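Odd Ones

The flat in Celcombe had to be empty by noon and she was still on socks.

Not the beds, not the piano nobody had played. Socks. A whole drawer of them tipped out, and the man from Brophy ringing every ten minutes to say the van was nearly there, nearly there, at the lights now.

Her mother never threw one away. That was the trouble. If its partner went missing she kept it in the drawer and waited. Years, sometimes. Grey school ones. A red one with a bell. Father's walking pair from Rendetti, the shop that shut, heels gone to net.

Keep, chuck, keep. Chuck. No, keep.

The phone again. She let it ring.

Rent was paid till August but the landlord wanted it back early and had knocked off 190 quid for the bother, which her brother thought was a good deal. Her brother was not here. Her brother was at work, he'd be along later, he'd bring sandwiches. He had said sandwiches twice.

Chuck. Chuck.

Then a lavender one. Bluish, really, depended how you held it. Ribbed at the top. She knew it straight off and sat down on the floor with her coat still on.

Hospital. The second winter. Her mother's feet always cold, sticking out the end of the blanket, and she'd run down to the shop in the foyer and bought the first pair she saw. Too thin. Wrong colour. Her mother had looked at them for a long time and said, well, those are cheerful.

So where was the other.

She went through the heap agian. Under the drawer liner, behind the drawer, in the bag she'd already tied. Untied it. Tights, a glove, a hankie with somebody's initials. Buzzer going now. Down the back of the radiator with a coat hanger, and out it came, furred with dust, balled up small as a mouse.

Buzzer. Buzzer.

All right, she shouted, all right, I'm coming.

She laid the first one out flat on the table, toe to the right. Picked up the other.

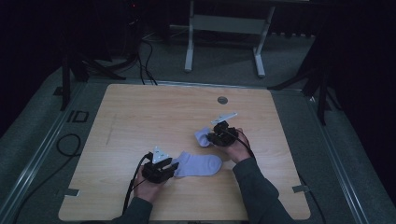
The lavender pair, one flat and one still bunched.

They took the table last. She carried the socks down herself, in her pocket, three flights, and the van went off without her becuase she'd forgotten to say she wanted a lift.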